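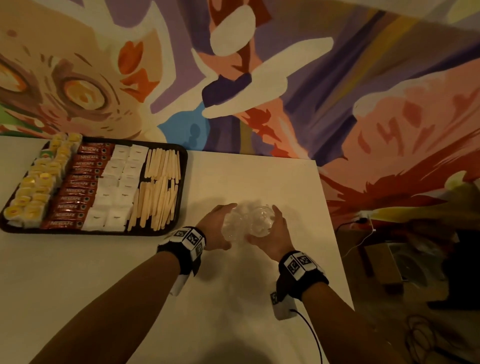
Just put out one big jar of instant and a spoon, a reader in Hilville wrote to me on Thursday, and stop fussing over little packets. I get it! Packets make trash, and I won't pretend they don't. But I've lived with the jar. By 9 in the morning the spoon is wet, the coffee has gone to rock around it, and the sugar has brown lumps in it.

So I'm sticking up for the tray. Tea bags in their envelopes, red Nescafé sticks in a long row, white sugars, a bunch of wooden stirrers — you can see what's there and what's running low without opening a single lid (I'm a row person, I admit it). People take one of each and move along, and whoever comes in last gets coffee as clean as the first person's.

Where I'd give ground is the cups. Clear plastic is fine for water, but I want something thicker around hot coffee, and a shelf of real mugs would make up for a lot of torn paper. At Resora, where I used to work, we had mugs and a tray both, and the only fight we ever had was over who ran the dishwasher. I lost that one most weeks. I'd still take it over chipping at the jar with a butter knife.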